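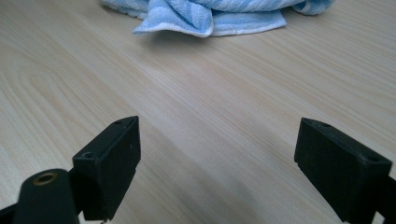
Fingers wide open, towel still on the far side of the table.

Fixing a gripper that stops closing halfway

The Skisteck hand gripper has one famous fault: you squeeze, the fingers start toward each other, and then they quit as if it were lunchtime. Garba Osagie blamed the towels for 13 days. The towels were innocent.

1. Let go of the trigger and pull the battery. Do this before your thumb goes anywhere near the linkage. Cuiping Shao has a black fingernail on the subject.

2. Move each finger by hand. If one drags, start with that one.

3. Loosen the pivot screw a quarter turn and try again. Ours had been tightened by someone with strong feelings.

4. Blow the lint out of the pivot. Terry cloth sheds more than you'd think. No oil, it makes paste.

5. Battery in, then run 70 empty closes. We allow one stall. Any more and the finger comes off and goes back to Olden, who will ask if you tried step 3.

Last edited 29 October 2024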